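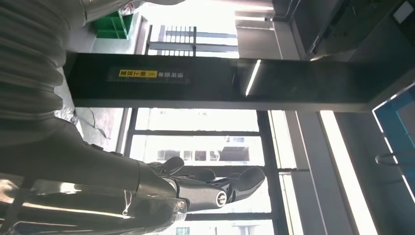
Falar Methods Desk
The 14 failed trials should remain in the table. Removing them after the fact changes what the success rate measures, and a reader of the report has no means of knowing that it was done. The question as posted is repeated below for those who arrive from the search page.

Reporting success rates when some grasp trials are aborted
Posted by Skultgate Lab Account, 4 February 2022

Our group is preparing a report on a grasping method for a jointed robotic hand. The protocol calls for 100 trials on a long, rigid object with a dark surface. In 14 of these the controller stopped the arm before the fingers closed. The draft lists them as "not attempted" and computes the rate from the remainder. A reviewer within our institution has objected. We would like to know which practice is accepted, and whether the wrist view may be used to decide which trials count.

Falar Methods Desk (continued)
A trial begins when the start command is issued. If the controller stops the arm after that point, the method has failed to complete the task, and the result belongs in the denominator. An exclusion is proper only where the rule was written down before the first trial and does not depend on how the trial ended. Loss of power to the building would qualify. A stop issued by the controller under test would not.

The wrist view may be used to classify failures, with caution. It shows where the fingers stand relative to the object at one moment. It does not show contact force, and a fingertip that seems to rest against a dark edge may still be short of it. We advise that two persons label the views separately and that their rate of agreement be printed in the report.
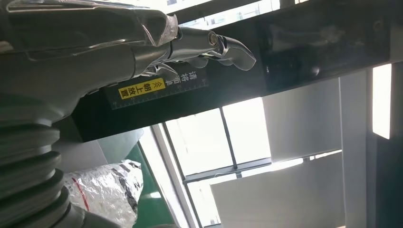 Reply from Mutiso Bench Group
We agree with the above in general but would add one point on procedure. Our own protocol, revised in July, reports two figures side by side: the rate over all trials started, and the rate over trials in which the fingers closed. The second figure is useful to those who work on finger control only. It must never appear alone, and the abstract should carry the first.

Stops should also be listed by cause. In our last series there were 15 stops, of which 10 came from the joint limit check. That pointed to the planned approach angle – the grasp itself was never tested – and the planner was corrected before the next series. A single line reading "aborted" would have hidden this.

Please also state whether the object was returned to a marked position between trials. Reports often omit it.

Reply from Jercombe
Just run the 14 again and use those numbers. This is what most groups do.

Falar Methods Desk
Repeat trials are permitted if they are reported as a separate series. They may not replace the original results.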